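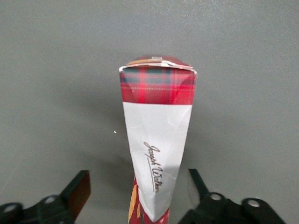
Hello Alby and all,

Thank you for the quick answer. I finished the Sikell upload on Saturday, 18th April, and the total is now 2653 episodes. From these, 263 are with tall and narrow packages, and this group is where I would like advice. My question is when an episode should begin. At present I cut it at the moment when the package is between the two fingers and there is still a clear gap on each side, as with the tartan one. Then the policy must learn the closing by itself, but it sees very little of the approach. With a package that is wrinkled on the front I think the approach matters more, because the pads may meet a surface which is not flat.

Alby Cartwright wrote:
> Junpei, I looked at the Clallex split. The starts
> are not consistent. Some have 50 steps before the
> fingers close and some have only 2. Can you choose
> one rule and trim again? Also please keep the failed
> grasps, Bright wants them for the value model.

I can trim again, no problem. My proposal is to keep 50 steps before closing for every episode, and to mark the shorter ones with a flag - not delete them. The failed grasps are kept already, in a separate folder with the same naming.

One more point: the wrist view is plain gray in most of our episodes. Does the Cullden set have other table surfaces? If yes, I would like to mix them in before the next training.

Best regards,
Junpei Amano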